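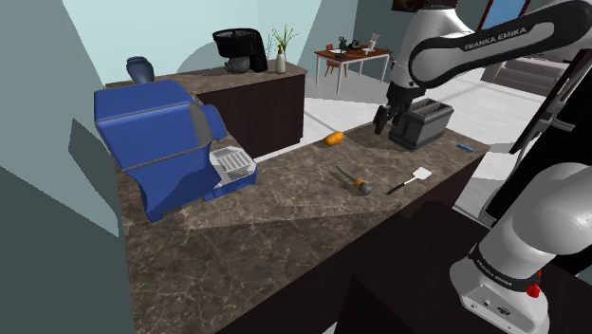

Open day at the Nellier security lab

Nellier opened its testing lab to the public on 4th April, and I went along with Jade Lapointe from our office. Registration was capped at 50.

The first talk covered home routers. Mylene Macaraeg put a Zultex unit on default settings and had the admin password in under 28 seconds. Her advice was to change it the day you set it up — and turn off WPS.

After lunch we saw the phone bench, where old handsets are checked for missed patches. Jade asked about cost. A small-office audit starts at $400.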